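4. Open-Day Demonstration

4.1 Setting and task 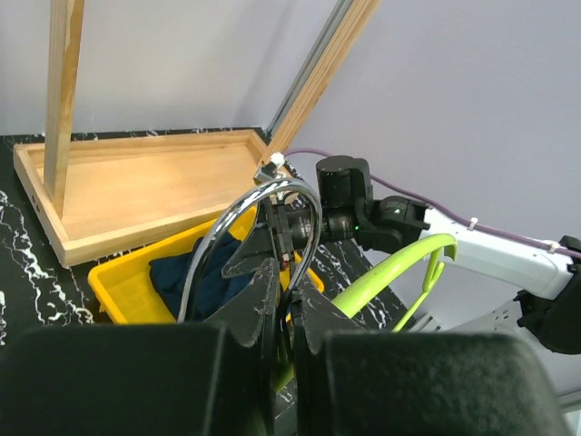

Figure 3. Wrist-camera view during the garment-hanging demonstration. The fingertips hold the shaft of a chrome hanger hook; a dark navy cloth lies in the yellow tray behind it.

The laboratory results in Section 3 were obtained with no audience and with the operators free to pause between attempts. To see how the procedure held up under less favorable conditions, we ran it as a public demonstration at the Pavliuk site during the open day of 14 January 2025. Visitors came in groups, stood behind a rope on the long side of the table, and were free to ask questions while the arms were moving. The demonstration was run by the second author (V. Maksymiv), with S. Vasylenko at the operator station.

The task was the hanging task defined in Section 2.2. A hanger is picked up by the hook, a folded or crumpled cloth is taken from a tray, the cloth is laid over the hanger, and the loaded hanger is passed to a rail. Two arms take part. In the Gedemard controller they are treated as a single system with a shared clock, and either arm may hold the hanger while the other handles the cloth.

Part of the work surface is shown in Figure 3. The tabletop has a black marble pattern with white veins, which we kept from the earlier trials so that the visual conditions would stay comparable. The yellow cloth tray overlaps one corner region of a light wooden tray, and a second hanger, lime green, lies within reach on the right. The second arm extends across the right half of the view, with its purple cable clipped along the white link.

4.2 Grasp on the hook

The hook is the hardest part of the hanger to hold. Polished metal reflects the fingers and the room lights, and the depth estimate near the bend is poor. In Figure 3 the bright highlights fall on the left side of the loop, while the inner edge shows a dark mirrored band. Both effects move when the wrist moves. The Flusia segmentation model therefore does not try to fit the full loop. It looks for the shaft below it and places the grasp there, between the notched edges of the two fingertip plates.

The notches were added after the December trials. With plain fingertips a hanger held by the shaft tended to rotate when the cloth was laid on one side first. Notched plates reduce this rotation but make the approach less forgiving: if the gripper closes with the shaft on a tooth, the hanger settles by a small and unpredictable amount. We did not correct for this at the open day, and the settling error is included in the results below.

4.3 Procedure

Each run began with a new cloth position chosen by a visitor. The visitor named a side of the tray, and the operator dropped the cloth there without arranging it. We consider this a fair substitute for the random placement used in Section 3 – it is less uniform, but it removes any habit the operators may have developed. Motion speed was capped at 200 mm/s for the whole session. The time limit for a run was 900 s, after which it was stopped and counted as a failure.

Wrist-camera images were shown live on a Bestlow display facing the visitors and were also stored. The session produced 2169 stored images after near-duplicates were removed. No image from the session was used to train or tune the models reported in this paper.

4.4 Observations

The session was interrupted 3 times. Two of the interruptions were requested by the operator when a visitor leaned over the rope. The third was a controller fault, traced later to a loose connector at the operator station, and the affected run was left out of the analysis. All other runs were kept, including those in which the hanger was dropped.

Failures were of the same kinds as in the laboratory. The most common was a poor first grasp on the cloth, where only one layer was picked up and the rest slid back into the tray. Dark cloth was worse than light cloth in this respect, as the folds give little contrast. Failures on the hook grasp were less common, and most came late in the session, when the blinds had been opened and the room lighting had changed.

Visitor questions are not data, but one of them led to a change. A garment technician asked why the hanger was not taken by its shoulder, as a person would often do in a shop. We had ruled this out early on account of the collision volume of the second arm – a limit that applied to an older table layout and no longer holds. Shoulder grasps have been added to the candidate set for the next round of trials and are discussed in Section 5.3.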